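Renting out my late aunt's spare room, do I charge a deposit to a friend?

Posted by Zohreh Shojaei
Jun 15, 2023
2 min read

Ok so quick one, typing on my break. My aunt left me her place in Naldale and I'm living in it now. There's a spare bedroom I don't use. A friend from my old job at Ondach needs somewhere to stay till November and wants to pay me rent. We agreed on 411 a month, bills included.

Question is the deposit. My brother says take one, friend or no friend. I feel weird asking. She already had to put up 557 at her last place and is still fighting to get it back, so money is tight for her. Also do we need something in writing? It's 2 people who know each other well. Never done this before and dont want to lose a friend over a scratched table.

She'd get the bedroom and share the kitchen and bath. 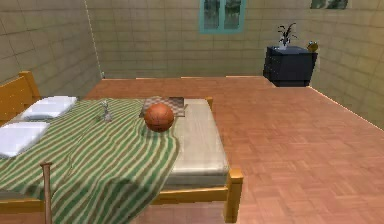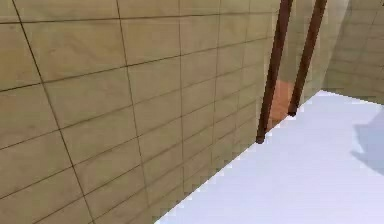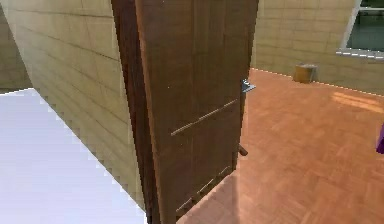
Renders: Z. Shojaei

Anyway. Has anyone rented to a friend and stayed friends? What did you put on paper, if anything?

Amr El-Sayed

Did this twice. First time no paper, no deposit, and it went bad over the heating bill of all things. Second time we wrote one page and it was fine.

Take a deposit but make it small. Doesn't have to be a full month. I took 304 and let him pay it in two parts – he was relieved I brought it up first. Check your local rules before you touch the money, some places want it held in a separate account and there can be a deadline for giving it back. City housing office should tell you over the phone.

What I'd write down:
- rent, what day its due, how you pay
- what "bills included" means. Internet? Laundry soap? A cap on heat in winter?
- how much notice either of you gives
- overnight guests. Awkward to talk about, do it anyway
- what happens in November if her new place falls thru

Both sign, both keep a copy. Walk through the room together on move-in day and note any marks or dents, date it. Same again when she leaves.

Also call your home insurance. Mine wanted to know about a lodger and it changed the price a little. And rent is probly income for taxes, so keep a record from month one.

madham_mike

just skip the deposit if you trust her. my cousin rents a room in Madham on a handshake, never a problem

Fu

Agree with Amr on the written page. Would add – pick a time once a month to talk about house stuff. Ten minutes. Otherwise it all comes out over dirty dishes at midnight. As for the deposit, if she's waiting on her old one, you could agree she pays yours when that comes in. Put that in the page too.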